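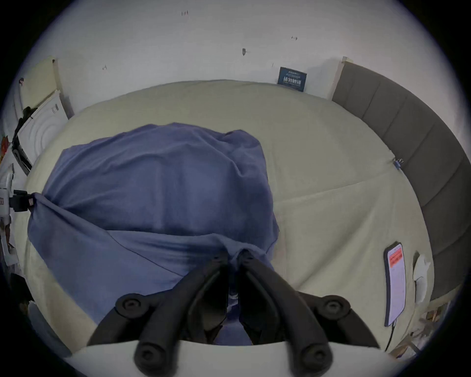

3.2 Collecting demonstrations

Each operator showed the folding task by hand with a pair of grippers, following the Maihi protocol. We kept 323 demonstrations from 20 operators. Runs in which a jaw left the cloth for more than seven seconds were dropped - a stricter rule than in our earlier Burbridge trials. Figure 2 shows the two-handed setup. 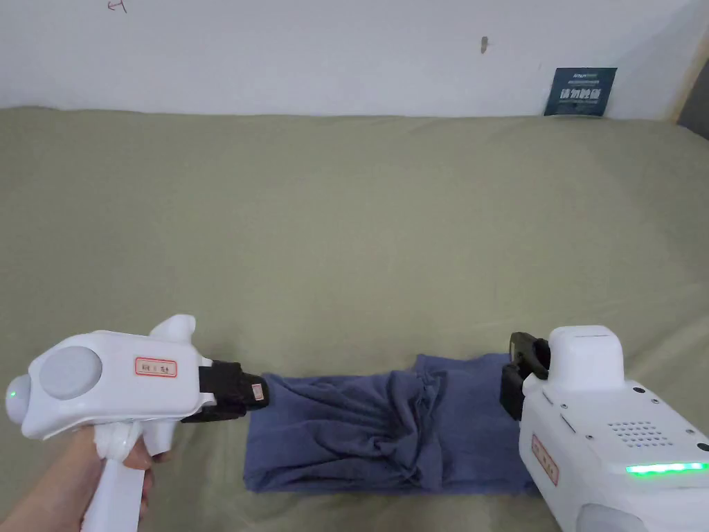

Figure 2. Two grippers at either end of a blue cloth.

Left and right jaw widths were logged at 60 Hz.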